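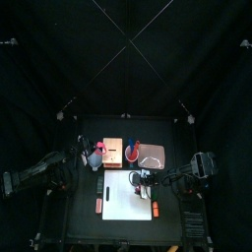 Drestbridge publishes results of its two-arm gripper comparison

Vondholm, Sep 24, 2023. The test laboratory Drestbridge today makes public the results of its comparison of two grippers for small table-top robot arms. The grippers, Maglaya and Floden, were tried on the same pair of arms, with the same controller and the same objects. In total 3041 grasps were recorded between April and the end of the summer.

The comparison was made for workshops and schools that want to buy a pair of arms but have no possibility to test the grippers themselves. Many data sheets give the closing force and the opening width. They say little about how a gripper behaves with a thin plastic cup or a flat block lying close to a cutting board.

All trials were done inside an enclosure with black fabric on the walls and above the table. The two arms stand on opposite sides and reach towards the middle. Household things were used together with small coloured blocks: a translucent funnel, a wooden box with a slot in the lid, a clear cup with a red and a blue utensil, and a square plastic container. The white cutting board lies at the front, between the blocks.

Each gripper had to complete 66 tasks. Some of them need only one arm, for example to lift a block and put it on the board. Others need both arms, such as holding the cup with one gripper while the other takes out a utensil.

Floden was the stronger of the two with the flat blocks and with the wooden box. Its fingers keep parallel until they are closed, and the operators had to correct the position less often. Maglaya was better with the funnel and the cup, where a soft grip is important. It was also easier to clean, and its fingers can be changed in 4 minutes without removing the gripper from the arm.

Both products had difficulties with transparent plastic. Drestbridge considers that this comes mainly from the cameras and will test 2 other camera positions before the next report.

"We do not name a winner," the laboratory states. "A buyer should first look at which objects will be on the table every day, and then read our figures for these objects."

The full report, with the results for every task, can be ordered without charge from the Drestbridge office in Vondholm. Visits to the test place are possible for groups after agreement with the office.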